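Home | News | Projects | Workshop Hours | Contact

Print this page | E-mail this page

Skadside Shared Workshop Releases Plans for Hand-Held Gripper

10 February 2025
By Awuor Lukumay

MITVILLE - Skadside Shared Workshop has released the build files for the Orkov, a two-finger gripper tool designed and assembled by members at its Mitville shop. The release covers part drawings, a wiring diagram, a parts list and assembly notes.

The Orkov uses a parallel linkage to keep the fingers upright through their travel. Maximum opening is 114 millimeters. The main links turn on brass bushings pressed into the arms. Earlier arms ran directly on screws and developed play at the pivots, according to design lead Masanobu Ebihara.

"The bushings removed most of the side movement at the fingertip," Ebihara said. "The remaining error comes from the finger mounts, and those can be shimmed."

The parts list has 29 line items. All fasteners are metric. Builders need a drill press or a reamer to finish the bushing seats, and the notes give press-fit tolerances for each one. Wiring was documented by Siu-fong Siu.

Handling checks use ordinary kitchenware. Thin rims are included in the set, as they load the fingers over a small area and show any twist in the linkage. The full set calls for 50 grips per object, with the pivots inspected at the end.
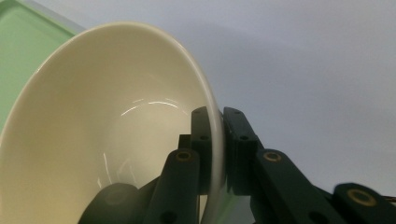
The gripper's two fingers hold a cream-white ceramic bowl by the rim. Brass-colored bushings are fitted in the links.

Revision 2 of the drawings is planned for June. It will change the finger mounts and add a strain relief for the cables. Existing arms will fit the new mounts without rework.

Printed copies of the plans are available at the Skadside front desk. Technical questions should be addressed to Katsuhiko Ogura at the workshop.

Print this page | E-mail this page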